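Statute of limitations when the hospital has changed hands

Posted in: Injury and Malpractice

Rhea Estrella
Thu 15 June

I had a gallbladder operation at a hospital in Deddale. A bile duct was cut and I needed a second surgery in January to repair it. The hospital has since been sold to a company called Steler. When I asked for my records, Steler's records office told me the surgery happened under the prior owner and that I should write to them. The prior owner's phone number is disconnected. I have $3,812 in bills from the second surgery that insurance would not cover. Two things I need to know: does the time limit start over because of the sale, and who do I name if I file? The surgeon was not a hospital employee as far as I know. He billed separately through a group in Steltham.

Marama Grimshaw

The sale does not restart anything. The limitation period attaches to the claim, and the claim arose when the injury occurred or, in states with a discovery rule, when you knew or reasonably should have known of it. Check whether your state also has a statute of repose. A repose period usually runs from the date of the act, and late discovery often does not extend it.

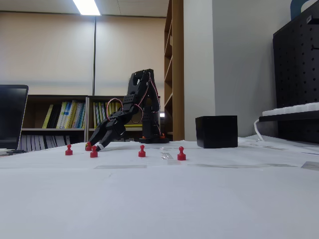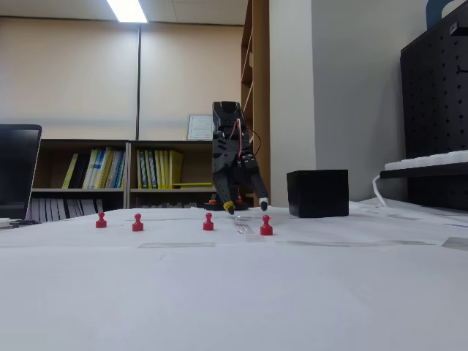 On who to name, start with the surgeon and his group. If he billed separately he was probably an independent contractor, and the hospital's liability then depends on whether your state recognizes apparent agency. Look at the consent form you signed at admission. Many contain a line saying the physicians are not employees, and courts give that line different weight.

For the hospital, get the purchase agreement or at least the public filing on the change of ownership. In an asset sale the buyer generally does not take on prior malpractice claims unless it agreed to. In a stock sale or a merger the liability normally stays with the entity - same company, new owner. The prior owner's registered agent will be listed with the secretary of state even if the phones are off.

Records are a separate matter. Whoever now holds the charts is the one to ask. Send Steler a written request, keep a copy, and use certified mail.

Also check for a pre-suit notice or an expert affidavit requirement. Missing either can get a case dismissed.

Kováčik

Had something like this. They wanted 40 cents a page for the records and my bill came to way more than I expected. Ask for the electronic copy. Also talk to a lawyer soon, most of the ones I called did the first meeting free.

Related threads
Surgeon moved out of state, where do I file?
Does an arbitration form signed at check-in hold up?
Hospital lien on my settlement for $3,278
How long does a clinic have to keep X-rays?
Affidavit of merit rejected, can I fix it?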